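Zirano Hand Controller – Set-Up Guide
Section 4: Setting the wrist camera mask
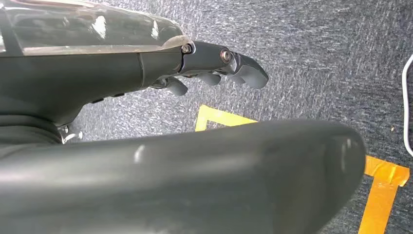 A comment from Ikhsan Tambunan on the draft of this section asked for the mask to be set before the grasp planner is turned on, as the planner will otherwise take the hand's own fingers for obstacles. The steps now follow that order.

Before you start: the controller must be in Hold mode, with the arm clear of people.

1. Open Hiddale and choose Perception, then Self Mask.
2. Select the hand you are setting up. Left and right masks are stored separately.
3. Send the Curl pose. Wait for the joint status to read Settled.
4. Set exposure to 2,000 and press Capture.
5. Check the overlay. It should cover the housing, the fingers and any clear panel. Bright reflections on a clear panel often leave holes in the mask. If they do, drop exposure to 1,000 and capture again.
6. Repeat steps 3 to 5 with the Open pose.
7. Press Merge, then Save.

Note: Floor tape and cables are not part of the hand. If the overlay spreads onto them, lower the Grow value by one and merge again.

Note: Error 196 means the pose timed out. Error 268 means the two captures do not line up – check the camera mount and start over from step 3.

Caution: Do not turn on the planner with an empty mask. The arm may stop or back away without warning.

8. Go to Planning and set Use Self Mask to On.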